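Plemo two-finger gripper kit: was it worth the money?
Reviewed 7th February

I run a small card-sorting service out of my home, and I had been putting off buying a gripper for longer than I like to admit! My budget was 2,333 dollars for everything (gripper, wrist camera, cables, spare fingertips), and I went back and forth between the Plemo and the Orlandini for weeks before my wallet finally gave in.

What I love

The fingers are slim and come nearly together at the tips, which is lovely when you work with thin things. Setup took me 30 minutes, with a cup of tea in the middle, and the wrist camera bolted right on. The Trirkus cable set fits too, so I saved a little there.

What I'd plan for

Put aside money for spare fingertips. I bought 2 sets and wish I had bought 5, and shipping from Kurkton is the same either way. The black finish also shows every bit of dust and every scuff, so don't expect it to stay pretty.

At work with the card holder

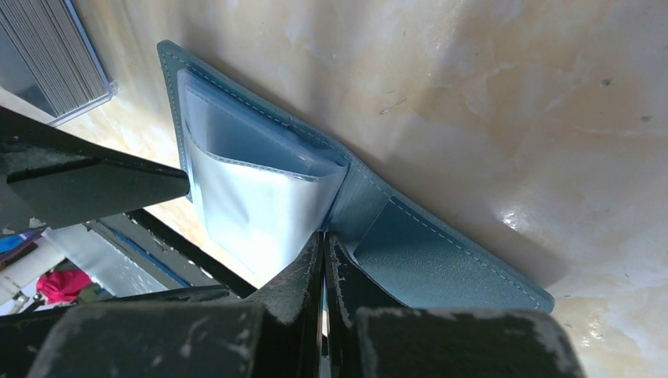
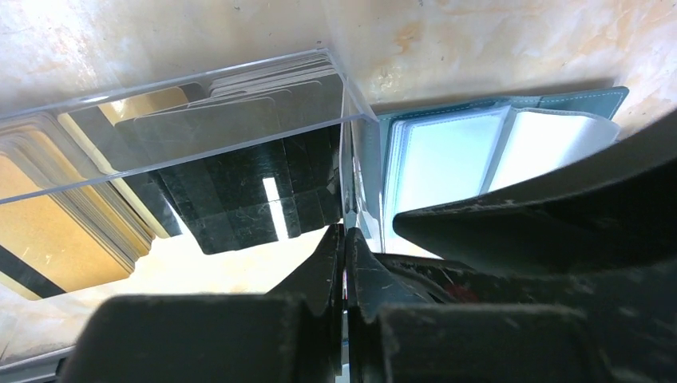
Would I buy it again?

Yes, I would, and I'm already saving up for a second one in May. If you mostly lift big boxes, look at the Orlandini first, but for cards and sleeves I've been very happy with my Plemo.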